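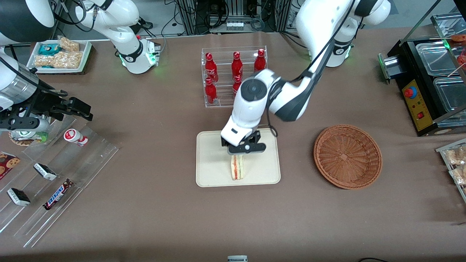
Sandwich going onto the tray, meal counter, October. Drinks rack behind, snack stand at left.

Kitari Snack and Lunch Counter
Progress report to the Watska Fund
October, second report of the grant year

Sending this ahead of the full spreadsheet, which is still with our bookkeeper. Short version: the counter is open, the set lunch is selling, the stands were worth the money, and we're behind on labels and on the second site.

Where we are

Grant was for fitting out 2 counters, the one at Kitari and the one at the Pasichnyk building. Kitari is done and has been open since the start of the term. Pasichnyk is not. Waiting on the electrician's sign-off for the fridge outlet, then the floor, then us. More on that below.

2,578 set lunches sold at Kitari up to the day I pulled the numbers. A set lunch is one sandwich, one drink, one snack, all on the one tray. Loose sales (just a drink, just a candy bar) are not in that number and I'll send them separately, the register lumps them together and someone has to go thru it by hand.

The layout

We moved everything off the old flat shelf. Drinks are on a clear tiered rack at the back of the table so the rear row stands higher and people can see what's left without asking. Smaller stuff is on the slanted clear stand at the side - chocolate bars, cookies, the wrapped pastries, yogurt drinks. Tray goes in the middle, basket next to it.

The slanted stand works fine for anything flat. Less good for the little yogurt bottles, which don't like to stay upright on a slope. Options are a lip along the shelf or a separate flat holder. The lip is cheaper and Tulletti say they can cut it to fit. Would like to go ahead unless you object.

The clear material shows every fingerprint. We wipe it down before opening and again at 2, but need a softer cloth, the blue ones leave lint.

The trays

Beige ones with rounded corners, as per the budget. Bought 400. Happy with them. They stack, they go through the dishwasher, no sharp corners to chip. We lose a few each week to people walking off to the study rooms with them, so there's now a return cart by the stairs. Most come back.

We tried the sandwich flat on the tray and also on its edge. On its edge the filling shows and people seem to like that, but it has to be placed carefully or it flops. Flat is quicker when the line is long. Both are allowed for now, will settle on one by next report.

The wicker basket

Not in the original budget, paid for out of our own petty cash. It's for the bread rolls in the morning and gets emptied out well before lunch. We'd like a second one for fruit. The fruit line in the budget hasn't been touched at all yet because we had nowhere decent to put it, so we are asking to move a little of that line over to containers. Small amount, under the limit where you need to approve, but flagging it anyway.

What people buy

Cola is the drink that goes first. We said in the application we would have a water and juice option in every set lunch and we do, but they move slower. I know this matters to the fund. Steps so far: water is now the default in the set and soda is a swap. Started too recently to say anything from the numbers. Will report on it properly next time.

Snacks - chocolate bars and cookies ahead, pastries close behind, yogurt drinks last. The yogurts have the shortest date so that's where our waste is. Cut the order in half from this month.

Problems

Labels. Allergen labels for the sandwiches are being written by hand, which is slow and the ink smudges in the fridge. Label printer was ordered, wrong model came, sent back. Replacement promised but no date yet.

Pasichnyk. The outlet is the hold up. Building office moved the inspection twice. Racks and stands for that counter are bought and sitting in boxes in our storeroom so no cost risk there, only time.

Delivery. Sandwiches are meant to arrive by 10 and more than once they didn't, which makes for a bad first half hour. Supplier has been spoken to. If it keeps up we switch to the backup bakery, price is a bit higher per sandwich but inside the budget line.

Next

- Lip for the slanted stand, order with Tulletti
- label printer, chase
- decide flat or on edge
- Pasichnyk inspection, then set up the counter the same week if we can
- first numbers on water as the default

Spending is within budget on every line except equipment, which is over because of freight on the stands. Invoices to follow with the spreadsheet. Please confirm wether you still want the paper copies, or if scans are enough this time.

Kitari counter team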